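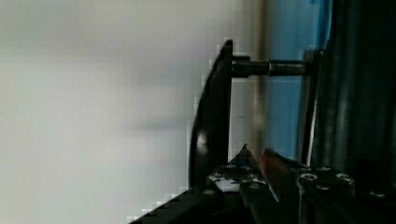 黒色の湾曲した板と、六角ナットの付いたねじ棒。

価格同等性条項（かかくどうとうせいじょうこう、英: price parity clause）は、電子商取引の仲介事業者と出品者との契約において、出品者が他の販売経路で提示する価格その他の取引条件を、当該仲介サイト上の条件より有利にしないことを義務づける条項である。パリティ条項、プラットフォーム最恵待遇条項、小売MFNとも呼ばれる。宿泊予約、電子書籍、保険比較、工業部品の通信販売などで用いられてきた。

概要

伝統的な最恵待遇条項は、売り手が特定の買い手に対し、他の買い手より不利でない価格を保証するものである。価格同等性条項では、保証の相手方は商品を買い取らない仲介者であり、保証の対象は仲介者を通じて最終購入者に示される価格となる。出品者は価格決定権を保持するが、経路ごとに価格差を設ける権利を失う。手数料率の高い経路で価格を上げ、低い経路で下げるという調整ができないため、手数料の差は購入者から見えにくい。

対象となる条件は価格に限られない。在庫数、配送期間、返品期限、付属品の有無を同等とする例があり、これらは条件同等性または在庫同等性として区別される。

類型

広義の条項は、出品者の直販サイト、競合する仲介サイト、電話注文を含むすべての経路を拘束する。狭義の条項は直販サイトのみを拘束し、競合する仲介サイトでの値下げを許容する。ただし狭義の条項の下でも、競合サイトで値下げをした出品者の直販価格は元の仲介サイトの価格を下回れないため、直販の購入者が競合サイトに流れる。出品者がこれを避けて値下げを控えれば、二つの類型の差は小さくなる。

このほか、契約には明記せず、他経路より高い価格を付けた商品の検索順位を下げる、購入ボタンの表示を外すなどの措置により、同様の結果を得る方式がある。事実上の同等性と呼ばれ、契約書の文言のみを審査する手法では把握できない。

経済分析

条項を擁護する議論の中心は、ただ乗りの防止にある。仲介サイトは商品情報の整備、検索機能、広告に費用を投じるが、購入者がそこで商品を探し、より安い直販サイトで購入すれば、仲介者は費用を回収できない。ウラ・イサクソンは、探索費用が高く購入頻度の低い財ではこの効果が無視できないとし、条項の一律禁止に反対した。

批判的な議論は手数料競争の消失に着目する。仲介者が手数料を上げても自サイトの表示価格は他サイトより高くならず、購入者は離れない。低い手数料で参入した事業者も、出品者が値下げできない以上、低価格を訴求できない。ディディエ・ルブランとカロリーナ・ファルカンの二段階モデルでは、広義の条項の下で均衡手数料が上昇し、その一部は直販のみを利用する購入者の価格にも転嫁される。このモデルは出品者がすべてのサイトに同時に出品することを前提としており、単独出品の比率が高い市場には直接適用できない。

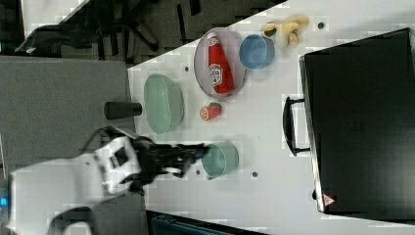 価格同等性条項と再販売価格の拘束はどこが異なるか。
再販売価格の拘束では、供給者が小売業者の販売価格の水準を定める。価格同等性条項では、水準は出品者が決め、仲介者は経路間の相対的な関係だけを制約する。

監視と執行

条項の遵守は、主に価格収集プログラムによって確認される。仲介者は出品者の直販サイトと競合サイトを定期的に巡回し、商品識別子を照合して差額を検出する。識別子が統一されていない商品では、名称、型番、画像特徴量による推定照合が用いられるが、数量単位や送料の扱いの違いにより誤検出が生じる。会員限定価格やクーポン適用後の価格は巡回で取得しにくく、出品者が条項を回避する手段ともなる。

違反が検出された場合の措置には、是正通知、検索順位の引き下げ、出品停止、差額相当額の請求がある。通知から是正までの猶予は契約ごとに異なる。自動価格改定ツールを使用する出品者では、一つのサイトでの値下げが数分以内に他サイトへ反映されるため、違反の発生自体が少ない。この場合、条項を撤廃しても価格差が直ちに現れるとは限らない。

事例

工業部品の仲介サイトSterknessは、出品者1,091社との標準契約に広義の条項を置いていた。ファスナー類を扱うDudovは、手数料の低い競合サイトCuestaで値下げを行い、142品目について検索順位を下げられたとして、条項の効力を争った。争点は、順位の引き下げが契約上の制裁に当たるか、表示基準の通常の適用にすぎないかであった。両社は12月20日に和解し、Sterknessは翌1月から標準契約を狭義の条項に改めた。

ヴィ・チャウは改定前後の価格を追跡し、Cuestaにも出品していた201社のうち120社が、少なくとも1品目で経路間に価格差を設けたと報告した。値下げは標準規格品に集中し、特注品では変化が見られなかった。調査対象は両サイトに継続して出品した事業者に限られ、改定を機に新たに出品した事業者は含まれていない。

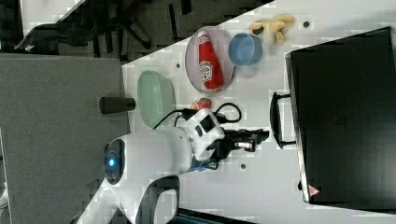 規制上の扱い

競争法上は、垂直的制限として個別に効果を検討する法域が多い。市場占有率、同種の条項を用いる仲介者の数、出品者が当該サイトなしで購入者に到達できる程度が考慮される。複数の仲介者が並行して条項を採用している場合は、個々の占有率が低くても累積的効果が問題となる。

特定業種について立法で条項を無効とする方式もある。アメリコ・メイレレスは、この方式は審査費用を抑える一方、仲介者が基本手数料を下げて優先表示の追加料金を設けるなど、料金体系の変更による代替を招くと指摘した。価格比較サイトDrernexのように、成約手数料ではなくクリック単位で課金する事業者が規制対象に含まれるかどうかは、仲介の定義によって結論が分かれる。

関連項目

最恵待遇条項
再販売価格維持
両面市場
動的価格設定
排他条件付取引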